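Tampos Grirnix para mesas de oficina e atelier

Quem trabalha em casa com colas, tintas ou ferros de soldar sabe o que acontece a uma mesa bonita ao fim de um inverno. A linha Grirnix nasceu dessa irritação, e ao fim de muitos protótipos estragados de propósito (com café, com álcool, com um x-ato novo em folha) chegámos a um tampo de que gostamos mesmo muito. Vende-se sem pernas, para assentar nos cavaletes que já tem ou na estrutura que preferir montar.

O tampo Grirnix 900 é quadrado, com 900 mm de lado. Parece pouca diferença em relação às bancadas compridas e estreitas que se veem por aí, mas muda tudo na maneira de trabalhar! Pode sentar-se em qualquer dos lados, rodar a peça ou rodar à volta dela, deixar o projeto a meio num canto e começar outro no canto oposto. Duas pessoas trabalham frente a frente sem trocar cotoveladas.

Para quem precisa de mais espaço há o Grirnix 1446, com a mesma construção e 1446 mm de lado. Já é uma mesa séria, daquelas onde cabe um molde de casaco inteiro aberto, ou uma maqueta com os terrenos à volta. Meça as portas antes de encomendar. A sério, meça também o patamar da escada.

O núcleo e a superfície

O núcleo é contraplacado de bétula, prensado em folhas cruzadas, e por cima leva uma superfície compacta colada a quente que desenvolvemos com a Stiveo, que nos faz também as orlas. A face de baixo recebe uma folha igual, sem padrão, para que as duas faces puxem pela madeira com a mesma força e o tampo se mantenha plano quando o ar seca.

A cor vai dentro da própria folha, por isso um risco ligeiro não mostra uma linha branca. O acabamento é mate, com um toque quase de papel grosso, e não reflete o candeeiro nos olhos às dez da noite, hora a que, pelas mensagens que recebemos, muita gente começa a trabalhar a sério.
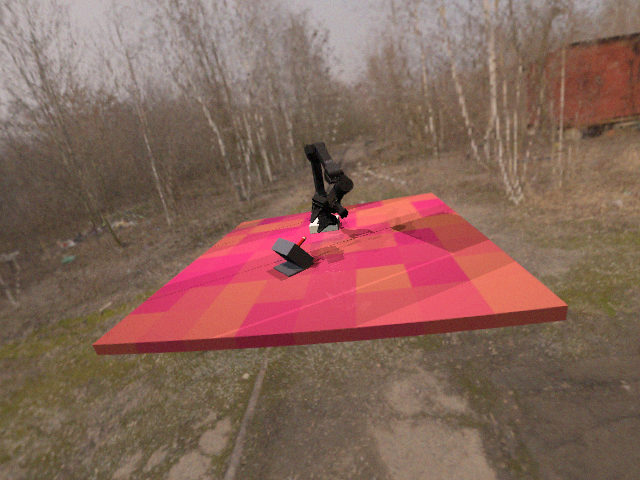
Os padrões são a parte que mais gozo nos deu fazer. Começámos por quatro cores lisas, muito sensatas, e depois alguém no atelier cortou amostras em bocados desiguais e pousou-as lado a lado, e já não conseguimos olhar para as lisas da mesma maneira. Fomos pelos retângulos irregulares de arestas direitas, em rosa vivo, magenta, coral, salmão e laranja, tudo encostado, com uma orla vermelho-carmim mais escura a fechar a frente. É uma mesa alegre, e as peças pequenas em preto ou em branco leem-se muito bem em cima dela. Chamámos a esta combinação Endik Quente. Há também a Endik Fria, em azuis e verdes de água, e a Endik Terra, que vai do ocre ao castanho e fica lindíssima ao pé de barro.

Cada tampo sai com uma disposição de retângulos ligeiramente diferente. Se comprar dois para pôr lado a lado, diga-nos na encomenda: cortamos ambos da mesma folha e as cores continuam de um para o outro, embora os blocos não coincidam todos na junta. As cores lisas continuam disponíveis (areia, grafite, musgo e um branco sujo muito calmo) e custam o mesmo.

Padrões e trabalho fino

Perguntam-nos muitas vezes se um fundo tão colorido não atrapalha. Depende do que se faz. Para costura, encadernação, montagem de modelos e cerâmica, temos clientes encantados, e as arestas direitas dos blocos até ajudam a pousar as coisas mais ou menos alinhadas. Para aguarela ou para qualquer trabalho em que se esteja a afinar cor, recomendamos a areia ou o branco sujo. Uma superfície rosa devolve rosa ao papel, sobretudo com luz rasante, e depois a folha vai para outra divisão e parece outra.

Se quiser ter as duas coisas, vendemos à parte uma base cinzenta neutra, com 452 mm de lado, que se pousa onde fizer falta e se arruma de pé atrás do armário. É autocicatrizante e serve também de base de corte.

Montagem

O tampo vem com buchas roscadas já embutidas na face de baixo, na furação da estrutura Nakajima, que é a que usamos no nosso próprio atelier. Quem usa cavaletes soltos só tem de os pousar a uma mão-travessa das bordas, para dentro, e colar as almofadas de borracha que seguem na caixa. Com o 1446 aconselhamos sempre uma travessa ao meio.

Não fure a face de cima sem colar primeiro fita de pintor no sítio do furo. Use broca de três pontas, rode devagar e trave o tampo contra uma tábua velha. Os furos para passar cabos podem vir feitos de fábrica: indique a posição num esboço à mão, com as cotas a partir da borda mais próxima. Recebemos esboços em guardanapos e percebem-se perfeitamente.

Limpeza e manutenção

Pano húmido e sabão neutro, no dia a dia. A cola branca seca salta com a unha ou com uma espátula de plástico. O verniz e a tinta acrílica saem com álcool, desde que não fiquem lá até à primavera. Evite acetona nas orlas, que amolecem e ficam baças. Um tacho vindo diretamente do fogão deixa marca, e com ferro de soldar convém usar o suporte.

As orlas são a parte que mais sofre, pelo roçar das mangas e dos cintos. Por isso são substituíveis: vendem-se em rolo, na cor de cada padrão, e aplicam-se com um ferro de engomar em temperatura média e um pano pelo meio. Uma lixa fina tira o excesso. Da primeira vez demora uma tarde, da segunda nem uma hora.

O que vem na caixa

Tampo na medida e no padrão escolhidos
Almofadas de borracha autocolantes
Parafusos para estrutura Nakajima
2 retalhos do mesmo padrão, para testar colas e produtos de limpeza
Folheto de montagem em português

Encomendas e prazos

Produzimos por lotes, um lote por padrão. As cores lisas costumam estar prontas a sair. As Endik são cortadas quando o lote enche, e na página da encomenda aparece sempre o mês previsto de saída. O próximo lote de Endik Quente sai em maio. Pode pedir amostras de todos os padrões antes de decidir, e nós aconselhamos vivamente que o faça: ponha-as em cima da mesa que tem agora, deixe-as lá uns dias, veja-as de manhã e com a luz do teto acesa.

O 900 segue embalado em cartão duplo com cantoneiras. O 1446 viaja ao alto, em grade de madeira, e a entrega é feita à porta do prédio, pelo que convém ter ajuda para o levar para cima. A grade pode ficar consigo (dá umas prateleiras ótimas) ou ser devolvida ao transportador no momento da entrega.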